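Refinishing a brown table top, is the Marnley hard wax worth it?

Forum: Furniture and Finishes > Tables and Desks

cbrashidi
Picked up a big brown wooden table and I'm trying to decide what to do with the top. The guy at the store wants to sell me the Marnley hard wax kit, which comes to $124 with the pads and the cleaner. He says one coat and it's good for years, wine, coffee, hot mugs, everything. I've heard that kind of talk before. The last "good for years" finish I bought had white rings on it by July.

Has anyone used it on a table that people really work at? I mean every day, with stuff getting dragged across it. I don't need to hear from people whose table has a bowl of lemons on it.

y_oyewole
I've had it on a desk for two years. It's fine. It is wax. It does what wax does, and then you do it again. Anyone who says one coat and done hasn't read the can, which tells you two thin coats.

drurkov_bench
Save your money. A wipe-on poly from any hardware store costs a quarter of that and will outlive all of us.

y_oyewole
And looks like a bowling lane. Then the first time it scratches you get to sand the whole top back, because you can't patch it.

drurkov_bench
I have never once had to sand a whole top back. People repeat that one all the time. Scuff it, wipe on another coat, go to bed.

pendo_s
What's on it now? All this arguing and we don't know if it's bare wood, oil, lacquer or what. Got a picture?

cbrashidi
Fair. I don't know what's on it, the seller said "oil probably" and shrugged. Top is below.

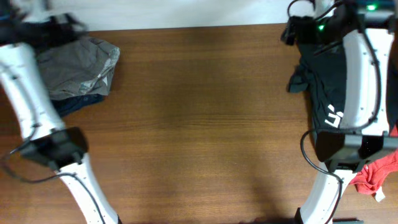

The top, grain running left to right. More yellow in the middle, redder toward the left edge.

The color difference is what bugs me. Seller called it "natural variation" and I'm not convinced. And there's that band of darker thin lines going across the middle with a bit of a bow in it. Is that just the wood?

pendo_s
The lines look like grain to me. I wouldn't try to get rid of them, they're the best part of the top.

Color I can't call from a photo. Could be the light, could be the wood, could be that something sat on the left side for years and the rest faded. Look at it in the morning with the curtains open and again with a lamp from the other side. If the red stays put, it's in the wood or the finish.

ebsang
Nice top. Before anyone spends $124, put a few drops of water on it somewhere that doesn't matter and wait ten minutes. Soaks in and goes dark, you've got bare wood or worn-out oil. Beads up, there's a film or a fresh wax on there, and hard wax over a film is a waste of a can.

cbrashidi
Will do. I'd have thought the guy at the store would mention that.

ebsang
The guy at the store sells cans.

berhanu_b
Going to disagree with everybody. Why do anything? It's brown, it looks even enough, the middle is a little lighter. You'd sand a perfectly usable table so that it can be a slightly different brown. I did this to my mother's table, 300 grit, three weekends, the whole show, and she asked me when I was going to start.

drurkov_bench
Because an unprotected top gets ruined, that's why.

berhanu_b
We don't know it's unprotected. She hasn't done the water test yet.

cbrashidi
What about the tiny pale speck, lower middle and a bit to the right? Chip in the finish?

pendo_s
I had to go back and look for it. Could be a crumb. Fingernail first, then panic.

y_oyewole
If it is a chip, that tells you there's a film on it, and then I'd agree with drurkov for the first time in my life. Poly over a scuffed film can work. Wax won't stick to it for long.

drurkov_bench
Printing this out.

kirui_home
Nobody has mentioned the Lurkska oil. Cheaper than Marnley and I honestly couldn't tell them apart on a test board. Took a good while to cure and the smell hung around, so do it when you can keep a window open.

y_oyewole
You couldn't tell them apart when? After a week everything looks the same. Put a wet glass on both for a night and come back.

kirui_home
After a month, and yes I did the glass. Faint ring on both, gone by dinner. I don't work for them, relax.

cbrashidi
OK, water test done on the far corner. It sat there as a bead for the full ten minutes and wiped off clean. No dark spot. So there's a film, or somebody waxed it before selling.

ebsang
Rub the same corner with mineral spirits on a white rag. If the rag comes up yellow or greasy and the shine drops, it was wax. Then test the water again.

berhanu_b
Or put a tablecloth on it and keep the $124.

cbrashidi
I hate tablecloths. Mineral spirits tomorrow. Not buying the kit until I know what's on there, and possibly not then either.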